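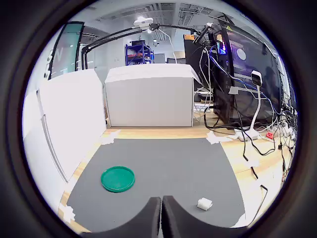 # Bench rules for small arms, Stuvside

Most "good practice" lists for robot benches are written by people who don't tape down their own cables. I've cut the Troltordale list to the parts I can defend.

1. Fix the mat at its corners. A mat that creeps will spoil your saved positions, and you'll blame the software.
2. Tape the arm cable to the table along its run. Tug it before you start. Masking tape is fine for a day's work, whatever the Tiedemann handout claims, but I wouldn't trust it for a month.
3. Keep to 2 objects on the mat until the routine passes 20 runs. 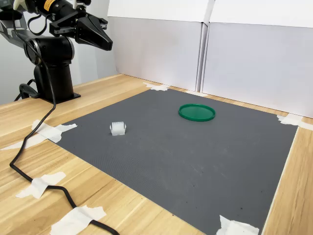 4. Park the gripper open and well clear of the objects before anyone reaches in. A software pause doesn't count as a stop – use the switch.
5. Write down where each object starts. "Near the middle" is no use to the next person.

The Sasidau checklist adds a signature for every restart. I tried it in December and people signed without looking.

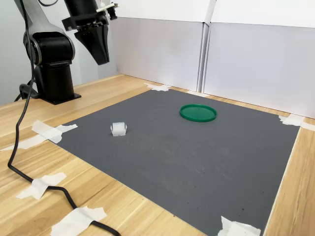 Go back to rule 1 whenever the arm has been moved, and check the base bolts while you're there.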